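4. Pairing the Jeklow cadence sensor

1. Fix the sensor on the left crank with the rubber band.

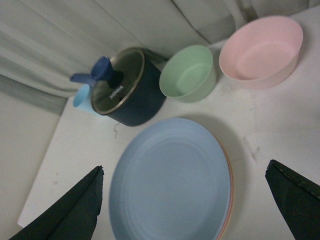 The arrow must point to the pedal.
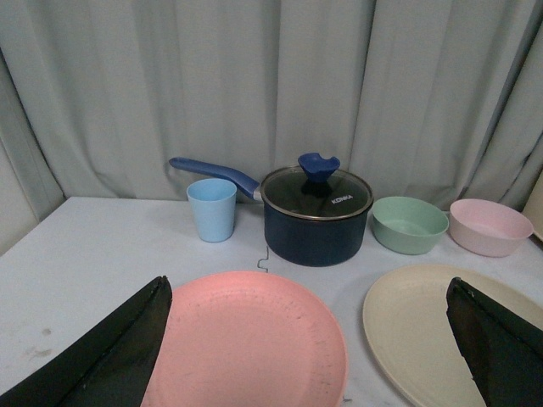 2. Open the menu and choose Add Sensor. Turn the crank five times.
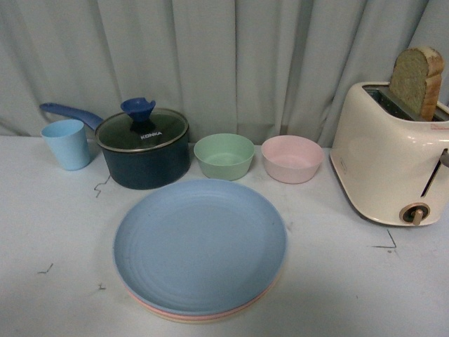

The number 61 on the screen is only a test value. 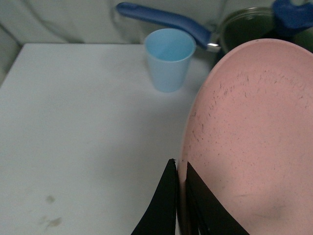
Caution: Keep the battery contacts clean. Before you open the cover, wipe your table. Faint brownish smudges, like those on the white tabletop, must be removed first.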